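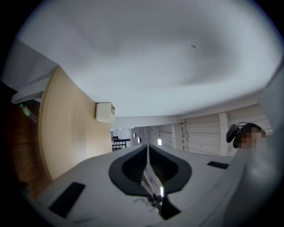 Hicham Saber has replied to the previous entry that the paste used on the second gathering was too thin, that he said as much when it was mixed, and that he would prefer the spine linings to be held back until a stiffer batch has been tried on waste paper. The point is accepted and the linings are held back.

28 Sep 2023

Tuton ledger, continued. Paper bench, morning and afternoon.

The volume was brought out of the press at nine. The boards remain detached and are stored with it, wrapped in the blue folder. Collation was completed yesterday and the figure is now agreed at 418 leaves, of which 57 have tears that reach the written area. The earlier total in the receipt book was lower and should be corrected in ink, with initials. It appears that whoever made it took the folded inserts as single leaves.

Paste. A new batch of wheat starch was cooked this morning in the small pan, strained twice and left to cool under a damp cloth. Three test strips were made on the offcuts from the Ridum map job, which are close in weight to the ledger paper though rather whiter. Strip A, with paste at the strength used last week, cockled along one edge and lifted at the corner when flexed. Strip B, with less water, lay flat after an hour under the glass and could not be parted without tearing the fibres of the tissue. Strip C was the same as B with a little of the Jumitz powder added, as recommended on the tin for heavier papers. It held well but dried with a faint shine that can be seen when the strip is turned to the window. Strip B is therefore adopted for all tear repairs. Strip C is kept in the sample envelope and may be looked at again for the board corners, where a shine would do no harm.

Note on the tissue. The roll in the second drawer is marked 12 gsm but feels lighter in the hand than the last roll so marked. It should be weighed before any more is cut. If the label is wrong, the repairs to the index pages will need to be described again in the treatment record.

Ink. The brown ink on the opening pages is stable to water when tested with a damp swab on the downstroke of a capital. The red ink used for the totals is not. A faint pink transfer was obtained at the first touch and testing was stopped there. No red entry is to be wetted, and tears crossing a red line will be repaired from the back with remoistenable tissue and the smallest possible quantity of moisture. This adds considerably to the work. The schedule sent to Ait Ali allowed for paste repairs throughout and will have to be revised.

Sewing. The original thread survives in the first gatherings and from there to the end the book has been resewn, probably when the present boards were put on. The later sewing is a coarse thread pulled too tight, and it has cut the folds of the inner sheets in several gatherings. Two courses were discussed at the bench. The first is to release the later sewing, guard the damaged folds and resew on the existing supports. The second is to leave the sewing alone and consolidate the folds as far as they can be reached. Hicham is for the second and has asked that his view be recorded here: a ledger that is consulted once or twice a year does not need to open flat, and the later sewing is part of its history. The opposing view is that the folds will go on cutting for as long as the thread is in tension – the damage is worst exactly where readers open the book. No decision was reached. The client should be given both options in plain terms, with the hours for each.

Cleaning. Surface dirt was removed from the first gatherings with a soft brush and then with smoke sponge, working outwards from the gutter and keeping clear of pencil. There is a good deal of pencil. Most of it consists of checking marks beside the totals, but on the inside of the last leaf there is a short list of names and sums, very faint, which is not mentioned in the client's description. It was left untouched. Ask Ait Ali whether it has been transcribed.

Pressing. Repaired leaves are between blotters under the medium weight. Blotters to be changed before leaving and again first thing tomorrow. Colleagues using the press are asked not to wind it down on the ledger while the blotters are damp.

Humidity in the room was high after lunch and the paste on the last repairs was slow to dry. The reading was taken only once, from the dial on the shelf, and that dial is known to be unreliable. The replacement was ordered some time ago and should be chased.

Outstanding:

Weigh the tissue in the second drawer.
Correct the receipt book.
Revise the hours for Ait Ali, including the red ink.
Write up both sewing options, 2 pages at most.
Find out from Tuton whether the volume is wanted back before their December closure or may stay with us over the break.
Order blotters. The present stock will not see the ledger through.

Spine linings remain held back until Hicham has seen Strip B for himself. It has been left on his side of the bench, under the glass.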